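Home Units Handouts Readings Assessment Contact

Housing and Consumer Studies, Week 6
How small is small? Reading claims about compact homes

Last updated 18 July 2020

These notes go with the second lecture on small dwellings. They don't replace it. If you missed the first one, read the handout on floor area before you start, or the part on measuring will make little sense.

1. Where we got to

Last week we looked at what counts as a small home and found that the answer depends on who is selling. A unit can be "cosy", "efficient", "clever" or "micro" at the same floor area. We also found that floor area is measured in several ways. Some sellers measure to the inside face of the walls. Some measure to the middle of a shared wall. A few include the balcony and put that in the small print.

This week we take the next claim along: that good design makes a small home feel larger, and that people who live in well-designed small homes are as happy as people who live in bigger ones. You will meet this in brochures, in council papers, in the weekend property pages and, I'm sorry to say, in last year's essays.

2. The claim in its usual form

The version most often repeated comes from the Gaete apartments, a block of compact units. The brochure says that residents rated their homes as "more spacious than expected". The fit-out firm, Plandance, repeats the line in its own sales material, and the survey behind it was run by Grutance, a research firm that Plandance hired.

Start with the wording. More spacious than expected by whom? If you tell a buyer that a unit is tiny and it is merely small, it will be more spacious than expected. The statement can be true and tell you nothing about the unit. It is a statement about the expectation, and the seller had a hand in that.

3. The survey

Grutance sent its form to 800 households across several buildings and got 232 back. That is a return of 29 per cent. For a mailed form this isn't shocking, but you should ask who the other 71 per cent were. People who have moved out don't answer. People who are fed up may answer with great energy or may bin the thing. We don't know which, and the report makes no attempt to find out.

Points to note from the report itself:

- The form went out in November, when the evenings are long and the balcony doors are open. Nobody was asked how the place felt in July with the washing drying indoors.
- One question asked residents to agree or disagree with "My home has been cleverly designed to make the most of its space." There was no question put the other way around.
- Residents who had lived there less than 13 weeks were counted with everyone else. New residents are often pleased. They have just signed something.
- Couples filled in one form between them. We have no idea who held the pen.

None of this proves the finding wrong. I say this every year and every year a third of the essays say the survey was "debunked". A weak survey can reach a right answer. What you can say is that the survey doesn't give you much reason to believe the claim if you didn't believe it already.

4. The tricks of feeling large

The design side of the argument has better support, though less than its fans suppose. The usual advice is some mix of the following: pale colours, mirrors, furniture that hangs off the wall so the floor shows beneath it, one floor finish run through the whole place, and doors that stay out of the way.

Take them one at a time. Pale surfaces reflect more light. Nobody argues with that. Whether a lighter room is judged larger has been tested many times, mostly with students looking at drawings or at pictures on a screen, and mostly for a minute or two. The effect tends to turn up, and it tends to be modest. Living in a pale room for six years has been tested a good deal less.

Mirrors are trickier. A mirror shows you depth that isn't there, and for a visitor this may work. For the person who brushes their teeth in front of it every morning, the mirror is where their face is. I would want to see evidence from people past their first month before I gave it much weight.

Wall-hung storage is the strongest of the set, and for a dull reason: it puts things where you weren't going to walk. You don't need a theory of perception for that. It does need a wall that can take the load, and brochures are shy about walls.

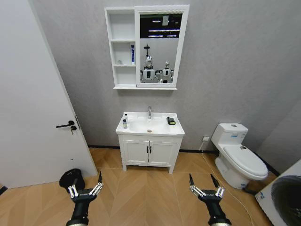

Fig. 1. Compact bathroom with a wall-mounted mirror cabinet and a door that opens inward.

Doors get the least attention in the sales material and I think they deserve the most. A hinged door needs its swing kept clear, and if it opens into the room, that patch of floor can't be used for much else. It is still counted in the floor area. In a big room you don't notice. In a small one it can be a fair share of what you paid for. The sliding door is the standard answer, and it has costs of its own: it lets more noise through, it needs clear wall to slide along or a pocket to slide into, and the cheap ones jump their tracks.

There is a safety side too. If somebody falls behind an inward-opening door, it can be hard to get in to them. Designers of housing for older people know this well. Designers of compact units seem to assume that their buyers will stay thirty.

5. The "$500 makeover"

You will have seen the Dullard range in the readings. Dullard sells shelves, hooks and narrow cabinets as a set, and the pitch is that for $500 you can "gain back a room". I asked the tutorial groups last year to work out what was being gained. The groups disagreed, and I found that more useful than any answer they gave.

One view was that storage frees floor, so the claim is loosely fair. Another was that you can't gain a room from a shelf, and that the word "room" is doing dishonest work. A third group pointed out that the price leaves out fixing, and that most renters aren't allowed to drill. I lean to the third. A claim about what a home can become should say which homes it has in mind.

Note also the before-and-after pictures. The "before" is full of stuff. The "after" has hardly any. Where did it go? If I took half your belongings away, your place would look bigger with no shelves at all. To test the shelves you would have to put everything back.

6. What would better evidence look like?

Try this yourself before you read on.

My own list is short. I'd want the same people asked before they move in, soon after, and again a couple of winters later. I'd want the ones who left to be found and asked why. I'd want rent or price taken into account, as people forgive a lot in a cheap flat. I'd want somebody other than the fit-out firm to pay for it. And I'd want questions about doing things (can two people cook at once, can you dry a load of sheets, can a friend stay over) in place of questions about how spacious it feels.

That last point matters for your assignment. "Feels spacious" is a report about a mood. "I can't open the oven with the table out" is a report about a kitchen. The second kind is easier to check and harder to sell.

7. For the tutorial

Bring one advertisement for a compact dwelling. It can be from anywhere. Underline every claim that could be checked with a tape measure. Circle every claim that couldn't. Then look for doors on the floor plan and draw in the swing if the plan leaves it out. Many do.

Also pick one room in your own home and measure it twice, once wall to wall and once counting only the floor you can stand on with the door shut, and then again with it open. Keep the figures on paper. You will need them in Week 7 when we get to storage standards, and I won't be giving out a sample set.

Word of warning on sources: a magazine article that quotes the Gaete brochure is not a second source for the Gaete brochure. I took marks off for this last year and will do so again.

Related handouts
Week 5: Measuring floor area
Week 7: Storage standards and who writes them
Week 8: Noise through shared walls
Essay guide: Using surveys with care

Comments (3)

flatwhite_student: Do we have to measure in metric? My tape only has inches.
Reply from unit staff: Metric, please. Convert it if you have to.

quietcorner: I live in a compact unit and I do like it. Pretty sure I would also have ticked "more spacious than expected", as the agent warned me off it twice.

thirdrow: The bit about doors is right. Mine opens onto the washing machine and I have to go in sideways. Is the Grutance form itself in the readings or only the report?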